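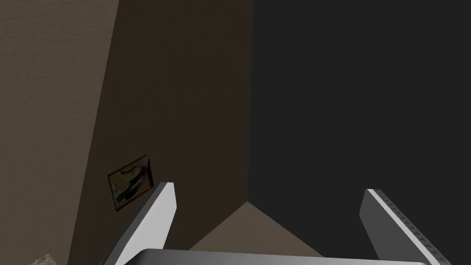 Getting Started with the Probert Simulation Kit: Your First Wrist Camera Scene

I've been putting the Probert kit through its paces since September, and I keep coming back to the same part of it: the wrist camera. You get a simulated arm, a parallel-jaw gripper and a set of rooms, and within an evening you can be looking down the fingers at whatever the arm is pointed at. For anyone who has spent a weekend fighting with mounts and cables on a real arm, this is a joy.

This tutorial takes you from a fresh install to a saved run. It assumes you can open a terminal and edit a text file. You don't need a real robot.

What you get

The kit comes from Nerklow and costs 399 dollars for a single-seat license, paid once. That covers the simulator, the arm and gripper models, 13 furnished rooms and a year of updates. There is a trial too, which limits you to 20 saved runs and leaves out the room editor. Everything in this tutorial works in the trial except step 6.

My machine is a four-year-old desktop with a middling graphics card, and it copes fine. Rhun Howells, who tests these things with me, ran the same steps on a laptop and had to turn the shadows down a notch. More on that below.

Step 1: Install and check

Run the installer and let it put things where it wants to. I tried moving the room library to a second drive and spent an hour repairing paths, so learn from me and leave it alone the first time.

When it finishes, open the launcher and choose Self Test. The arm should wave through a short routine and come back to its rest pose. If the window opens gray and stays gray, update your graphics driver and run the test again.

Step 2: Load a room

Go to File, then Open Room. Start with one of the smaller ones. The big rooms are lovely, but they take longer to load and you'll be reloading a lot while you learn.

Once the room is up, press the space bar to start the physics. You'll hear your fan, probably! Press it again to pause. I like to set everything up while paused, then start the clock when I'm happy.

Step 3: Switch to the wrist view

Press C to cycle through the cameras. The overview comes first, then the side view, then the wrist. In the wrist view you sit just behind and above the gripper, with the fingers reaching away from you and the room beyond them. It takes a minute to get your bearings, especially if the arm is facing a corner and all you have to go on is where the walls meet the floor.

My trick is to find something on a wall and use it as a landmark. A small framed picture is perfect. Keep an eye on it as you turn the wrist, and you'll always know which way you've rotated.

Step 4: Open the gripper and find your center

In the Gripper panel, drag the slider all the way to Open. The scale goes from 0 to 1000, where 0 is fully closed. With the fingers wide apart you have a clear gap to look through, and that gap is your best aiming tool. Line up the spot you want in the middle of it, then move forward.

Practice this without any object at first. Choose a point where two walls meet the floor and try to hold it between the fingers while you creep closer. It sounds dull and it's oddly addictive. Ifor Jarman and I spent most of a lunch break competing at it.

A few settings that help:

Jog speed: set it to Slow. The default is much too eager for close work.
Wrist lock: turn it on until you're comfortable with position, then turn it off and add rotation.
Collision stop: leave it on. The arm halts when a finger touches a wall, and you can back out with the Undo Move key.

Step 5: Fix the lighting

The default light is dim, and dark walls can swallow a lot of detail. One finger may come out nearly white while a wall beside it sits close to black. You can live with that, and if you're training a vision model you may even want it, but it's hard on the eyes when you're learning.

Open the Light panel and raise Ambient a little at a time. Stop when you can make out the bottom edge of the darkest wall without hunting for it. If your machine is struggling, drop Shadow Quality to Medium. Rhun did that on his laptop and the view stopped stuttering right away.

Step 6: Save your own version of the room

With the full license, choose Room, then Save As, and give it a name you'll recognize next month. Mine are called things like "corner, bright" and I have never regretted being boring about it. Saved rooms keep the lighting, the arm pose and the gripper opening together, so you can pick up exactly where you left off.

Step 7: Record a run

Click Record, do your approach, click Stop. The kit stores the wrist view along with the joint positions and the gripper value for each step. Open the run in the Everico viewer (it's bundled) and scrub through with the arrow keys. Watching your own wobbly first approach is humbling, but you'll spot right away where you overcorrected.

To export, choose Frames and Log. You get a folder of images and a plain text file that opens in anything.

What I'd change

The room library needs a search box. Thirteen rooms is manageable, but my own saved versions now fill the list and I scroll far too much. I'd also like a ruler overlay in the wrist view, something the older Trorner kit had and I still miss.

Those are small gripes. I've had a great time with this — next I'm going to try the scripted approach mode, which drives the arm from a list of waypoints, and I'll write that up as a separate page once I've stopped crashing into the walls.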